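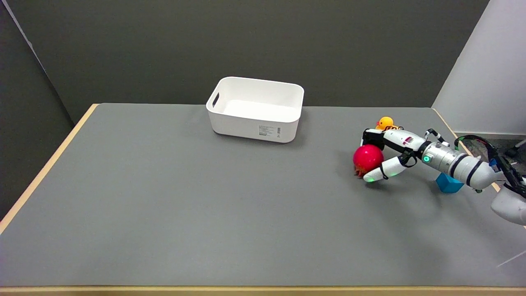

Chapitre 4
Ranger par familles d'objets

Dans ce chapitre, nous étudions le bac, qui est le contenant le plus simple de la maison. Un bac ouvert convient bien aux balles, aux jouets et aux petites choses que l'on reprend chaque jour.

Avant de commencer, il faut vider entièrement le bac et le poser sur une table dégagée de papiers. On choisit ensuite une seule famille d'objets. Li-hua Mak, dans son cours de Grosholm, conseille de ne pas dépasser 400 grammes pour un bac d'enfant.

Vocabulaire du chapitre : le bac, le rebord, la poignée, l'étiquette, trier, déposer.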